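What the toolbox job is supposed to teach

I have been asked three times since spring to write something cheerful about Stisadel, so let me say at the start that I like the people, I like the hardware, and I still don't believe most of what gets said about the number of examples we have.

The number in question is 100. It was on a slide, it went into an email, and by the time it came back to me it had turned into "the arms have learned the toolbox." They haven't learned anything yet. What exists is 100 recordings of a person driving two arms through the same small job, which is to take hand tools out of a fitted case and put them back where they go. A model will be trained on those. Then we'll find out what it learned, and my guess is that a good part of it will be the table.

I spent most of last week sitting in on the collecting, which is slow and a little boring and the only part of this field I fully trust. An operator does the task, somebody marks the recording keep or toss, the tools get moved, and you start over. The case is black plastic with molded slots. The tools are orange and black, and that bothers me more than it bothers anyone else there. 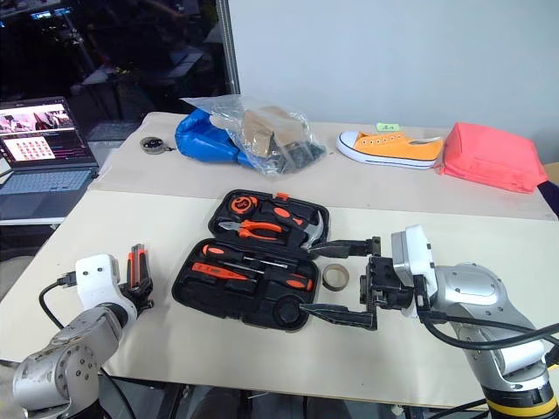
My complaint about color goes like this. If every tool you ever show the thing is orange and the case is always black, then "find the tool" and "find the orange" are the same lesson, and you have no way of knowing which one got taught. You could hand it a gray wrench from my garage and get nothing. Or you could leave something else orange within view and get a very confident reach in the wrong direction. I said this and was told the background clutter takes care of it. There is an orange sneaker on the back table, along with a blue bag and a soft pink pouch, and I'll grant that a sneaker is a better test than a bare wall. But it sits back there in the row, away from the work. A learner can get by just fine by ignoring everything past a certain distance, and that's a shortcut too.

Move the sneaker up front. Put it next to the case. I wrote this on the shared list under "Afridi", which is what the group calls the clutter plan, and as of this morning it has two thumbs up and no change.

Then there's the keep or toss business. The rule in the Jemumen notes (Jemumen is the logging tool, and I have no quarrel with it except the name) says to keep a run if the task ends in the right state. Fine, but that's a rule about endings. I watched an operator go for the hammer, miss, back off, come in from a different side and get it. Good recording! Probably the most useful one of the afternoon, in my view, because it has a recovery in it. It was tossed for being too long. The next run was quick and smooth and looked exactly like the run before that, and it was kept without a second look. Do that all day and you end up with a pile of examples in which nothing ever goes wrong, and then everyone is surprised when the policy gets a bad grip on something and just sits there.

I asked how many of the kept runs had a visible miss in them. The answer was 6. I don't have a feeling for whether 6 is enough, and neither did the person who looked it up, but I know it wasn't on the slide.

The two-arm part deserves a kinder word. Most of the demos I've been shown over the years are one-arm jobs with a second arm along for the ride. With the case, there is at least a reason to hold on with one gripper and work with the other, and the better operators do it without being told. They'll steady the plastic on one side and bring a tool down on the other. The weaker ones (I tried it, I am one of these) forget the second arm exists. Both kinds of run are in the set, mixed together, with no label saying who was driving. I'd want that label. If half the recordings say "hold the case" and the other half say "don't bother," the model is going to split the difference, and half holding a case is worse than either.

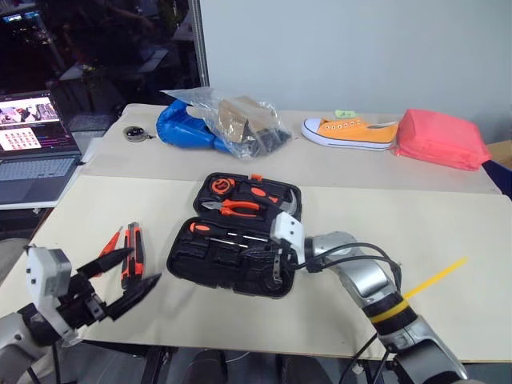
Posted by Sobia Gondal
Monday, July 6, 2026
Filed under: robots, data, grumbling

Slots are the other thing. Getting a utility knife out of the case and onto the table is forgiving. You can set it down crooked and it's still out. Putting it back is a different job, with a right answer and very little room around it, and I think the two should be counted apart. At the moment they're both called "toolbox." When somebody reports a success rate in August, I would like to know which direction it was measured in before I clap.

Same with where the case sits. In the sessions I watched it stayed near the middle of the table. I asked if it ever gets turned around, or pushed off to one side so that one arm has to stretch, and heard that this is planned for Omen, the next round. A lot is planned for Omen. I've started keeping my own list of what has been promised to it, mostly so I can be annoying later.

What I'd do with the same hours and the same operators: fewer clean repeats, more starts from bad positions. Leave a screwdriver in the wrong slot and see what the driver does about it. Swap in a second case in some other color, even a cheap one. Keep the ugly runs if they end well, and write down why the tossed ones were tossed. That last one costs a sentence per run, and I was told it would slow things down.

I'm going back on the next collecting day, and I'm bringing the gray wrench.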